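Jatura gets 61 new levels
1/10/18

Great news for puzzle fans! Bronwood has put out the biggest update yet for Jatura, its free tile-sliding game for phones and tablets. The update adds 61 levels, bringing the total to 313, and the new ice stages are a blast — quick to learn and really tough to finish with three stars.

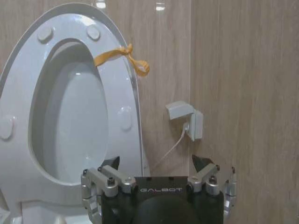 Players who finished the December challenge get 200 bonus coins the first time they log in. The download is roughly 263 MB, so use Wi-Fi if you can. Older saves carry over just fine, and a two-player mode is coming next!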